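The Shelf Test
Veneck wrote a handling standard for robots that work with books. Most of it concerns what happens before the gripper closes.
12/06/2025
By Lesego Khumalo

A paperback is a poor test object. It bends along one axis and resists along the other. The cover is glossy and the page block is not. Two copies of the same title can differ in thickness once one of them has been read enough. For these reasons the working group at Veneck chose paperbacks as the reference load when it began drafting its handling rules for light manipulation in libraries, sorting rooms and homes.

The document that came out of that work is called Potstead, after the building where the first draft was written. It runs to 49 clauses. Four of them deal with grip force. The remainder cover approach, contact, release, logging and the condition of the items afterward.

The ordering surprised some of the firms that reviewed it. Cidness, which builds two-finger grippers for returns desks, had expected a force table and little else. Its engineers argued in March that a force limit was sufficient, and that the path of the fingers should be left to the integrator. The working group disagreed. Its damage records showed corners bent and covers creased by fingertips that never exceeded the permitted force. The fingers had been in the wrong place when they arrived.

Clause 12 now requires that both fingertips be visible to the wrist camera, along with the part of the item to be gripped, before closing starts. If either fingertip is hidden, the controller must stop and back off. The clause sets no minimum image quality, a gap that Veneck says will be closed in the next revision.

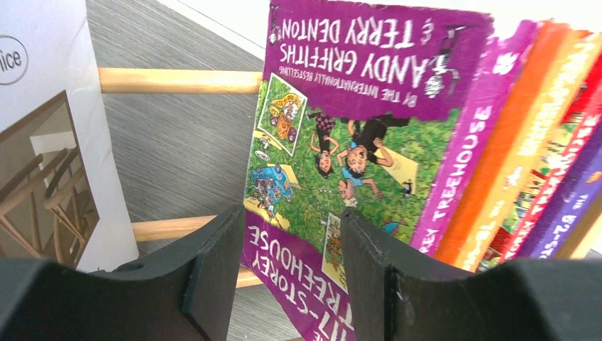
Gripper fingers at a paperback by Andy Griffiths and Terry Denton. More spines are packed in a row to the right.

Clause 14 covers neighbors. An item in a tight row cannot be treated as an isolated object, and a finger that enters beside it must be assumed to touch whatever is next to it. The rule requires the operator to declare which neighboring items may be contacted and which may not. Undeclared contact counts as a fault even when no damage is found. Orientation is handled in the same section. A book may be presented upside down or leaning, and the system may not rely on upright text to locate an edge.

Racks get a clause of their own. A solid shelf supports a book along its whole lower edge, while an open rack made of dowels supports it at a few points. Pressing down on a book in such a rack can drive it between the supports. Potstead therefore limits downward force separately from grip force, and the limit applies from first contact until release.

Acceptance testing is simple and slow. The robot performs 70 picks on a mixed set of used paperbacks, with the set reshuffled at fixed points. Wear already present on each item is recorded first, including frayed spine ends, so that old damage is not charged to the machine. New damage to more than two items is a failure.

Châu, a small integrator that ran the procedure on its own equipment, reported that the inspection took longer than the picking. It has asked for a shorter form to be used after software updates. Veneck has agreed in principle, provided that the fingertips, camera mount and rack are unchanged.

The standard remains voluntary. Comments on the draft revision are open, and the clause on logging is expected to draw most of them.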